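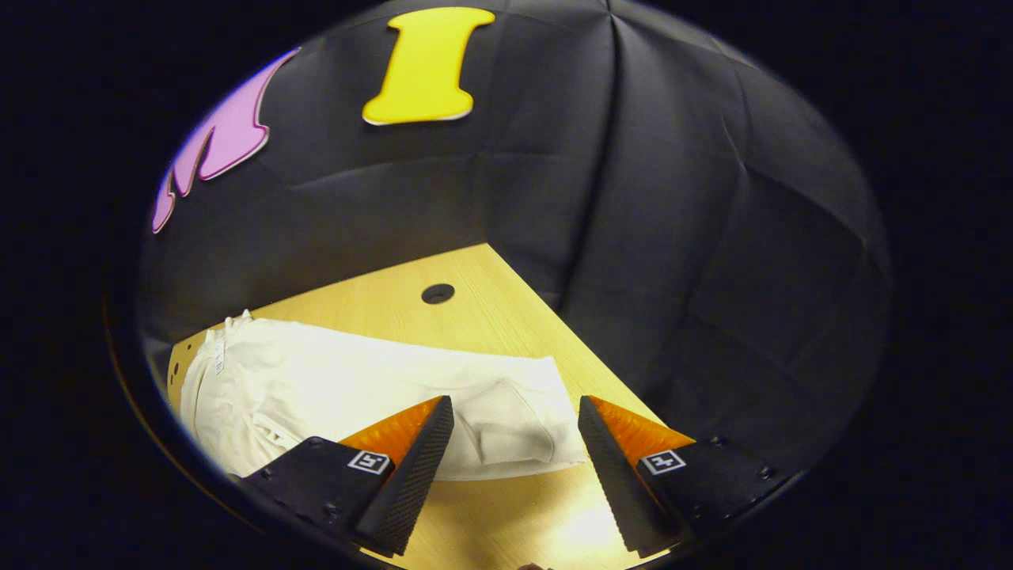 White garment on the wooden table, label end to the left.

Tuesday, folding table

Continued with the white cloth. I want to write down the order of folding before I forget it again. Rungnapa Kongkaew does it differently from me, and then our two piles do not have the same width.

My order now: sweatshirt flat, collar to the back of the table, towards the black cloth with the letters. Smooth from the middle to the sides. Sleeves in first, then the sides, then the bottom up to the collar in two steps. I take 50 seconds for this if I don't hurry.

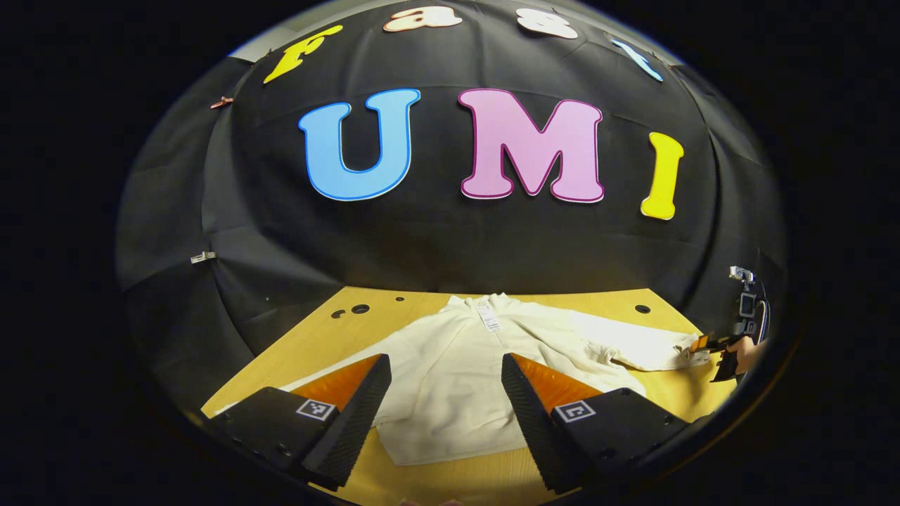
The sleeves are still the difficult part. If I put them straight across, they make a thick lump in the middle – better to turn them down along the body. Rungnapa prefers to fold the body in half first. I tried it 2 times and the collar became crooked both times, but maybe I need more practice.

To do: iron the sweatshirt, ask Rungnapa which width she wants for the Plastley shelf.

Recent entries
Volamari towels, second wash
Labels for the Roy boxes
Flunine drawer, what fits

2 comments · 50 shares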